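Opinion | Surfaces & Storage

Tape the Table: The Case for a Marked Work Surface

By Krešimir Angelovski
May

Most advice on kitchen organization concerns cabinets, drawers and pantry shelves, which are the places where things rest. Very little of it concerns the work surface, where things are handled. I think this is a mistake in emphasis. A table or counter that carries a visible grid, laid out in tape over paper, solves more daily problems than any drawer insert I have bought, and it costs next to nothing.

The method is simple. Cover the surface with brown kraft paper, pulled flat and fixed at the edges. Run painter's tape across it in straight rows, then in columns. The squares should be large enough that the base of your biggest everyday pot fits inside one with a margin on all sides. Small squares look precise and are useless. My first attempt used a spacing suited to teacups, and every saucepan covered four of them.

I have used a taped table for most of my prep work since I rented the Felside kitchen, where the bench is 2840 mm long and was shared by three people with different ideas of where a cutting board goes. Before the tape, the usual condition of that bench was a slow drift of objects toward the sink. After it, the drift was still there, but you could see it. A pot that has moved half a square has visibly moved. On a bare top the same displacement goes unnoticed until there is no room to put down a hot lid.

The lid is in fact the strongest argument. A pot takes up its own footprint. A pot with its lid off takes up two, and the second is seldom planned for. People set the lid on the stove, on the food, or on top of something they will need in ten seconds. Give the lid its own square beside the pot and the problem goes away. Glass lids benefit most. They are hard to see against a pale counter and easy to read against brown paper.

The second argument is orientation. Long produce such as corn, leeks and carrots takes very different amounts of space depending on how it is laid. One ear of corn set parallel to a tape line fits within a square. The same ear set diagonally claims the corners of its neighbors. Straight lines on the table encourage the hand to square things up.

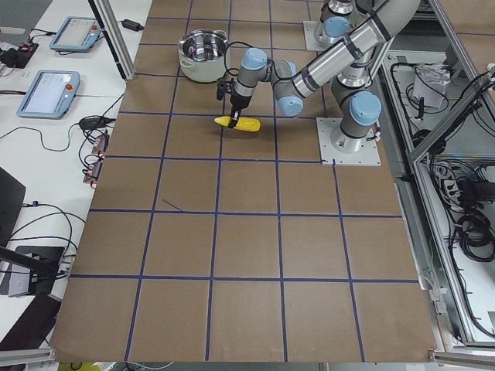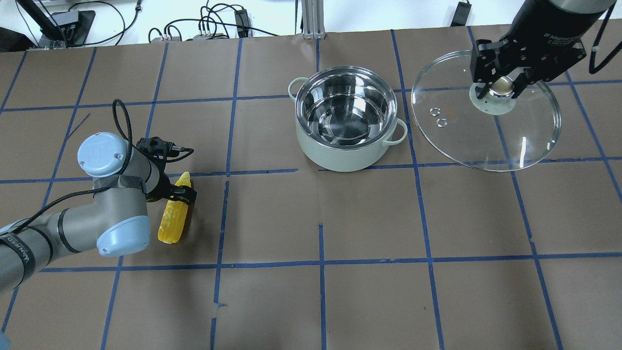 Taped brown paper with the pot toward the back and one yellow ear of corn out.

I would keep the pot at the back, as it stands in both pictures, and leave the near squares clear. The near edge is where the wrist passes and where the next item lands. An open pot at the front forces every reach to go over or around it. At the back, it is a destination. In my own layout the pot goes toward the back left and the lid to its right, and the front row stays open until plating.

There are objections, and some of them are sound.

Paper creases. It does so within a day, and the creases collect crumbs. I replace mine when a crease becomes a ridge that tips a glass. Danica Halilović, with whom I shared the Felside bench, held that a surface needing replacement is not a surface at all and went back to bare steel. Her position is consistent, and her bench was cleaner than mine. It was also the bench on which I could never find the peeler.

Tape lifts. Cheap tape lifts at the crossings first, where two layers meet and a pan base catches the upper one. Press the crossings down with the back of a spoon when you lay them, and accept that a few spots will tear or fold anyway. They do no harm to the function.

Paper is also the wrong material for wet work or raw meat. Use a board for both, and put the board in a square. The grid is a positioning aid and makes no claim to hygiene.

A more serious objection is that the grid becomes an end in itself. I have seen a table in Bellen with 82 labeled squares, including one for the salt and another for the salt spoon. Labels are where the system fails. Once a square has a name, an object in the wrong square is an error, and somebody has to correct it. Leave the squares blank. Their use is to show spacing and alignment, and what goes where should change with what is being cooked.

A full roll of tape is 27 cents a yard at my hardware store, and the paper is cheaper still. The work takes less than an hour, most of it spent getting the first line straight. Lay that line parallel to the front edge of the table and measure everything else from it. If the room is out of square, ignore the room.

Comments

Kumaresan Mudaliar
We do this on the packing bench with a wider tape. Agree on leaving the squares blank. Ours had numbers for a month and all we did was argue about the numbers.

Ljubica Kadrić
What do you use under the paper to stop it sliding? Mine bunches up whenever I drag a heavy pot.

Krešimir Angelovski
Double-sided tape along the front edge only. And lift the pot.

Jhosep Bermúdez
Still with Danica on this one. Bare steel and a cloth.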